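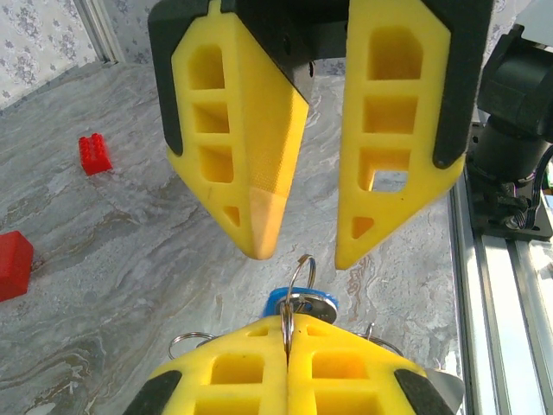

Fustbridge shared kitchen, progress report for the period to the end of March

The kitchen is open, and food businesses are paying to use it, but I would not yet say the plan works. The grant application promised 16 regular users by now. We have five, and two of those come mostly in the weeks before holidays. The work on the room itself is in better shape. The gray countertop is in and I have no complaint about the color, though I still doubt that a nicer counter brings anyone through the door who wasn't coming already. Nasar, the contractor, has been paid apart from the final $600, which we are holding until the floor drain is fixed.

Bookings

Segura, the booking system we were urged to buy, reports 200 "engagements" since opening. I asked what that meant. It counts every visit to the calendar page, including ours. Please disregard the figure if you see it in the quarterly summary. Macarena Manzano now keeps a plain list of hours booked and hours used, and the two do not match well. People reserve mornings and then show up after lunch.

Training

Olga Benítez ran the food safety class as planned. Attendance was good and the feedback forms were glowing, but feedback forms usually are. I would rather know how many people go on to get a permit, and we won't have that until the county sends its list.

Prudach

The Prudach market has offered our users a shared stall. The terms are vague on who pays for the cold storage. Last year's offer was vague in the same place and came to nothing. We have asked for it in writing.

Money

Spending is under budget, mainly because the second oven has not been ordered. I suggest we leave it that way. The first one sits idle most evenings.

Decisions needed from you

Whether the target of 16 users stands or gets revised.
Whether the oven money can be moved to evening staffing.
Whether we renew Segura when the first year runs out. My own view is no.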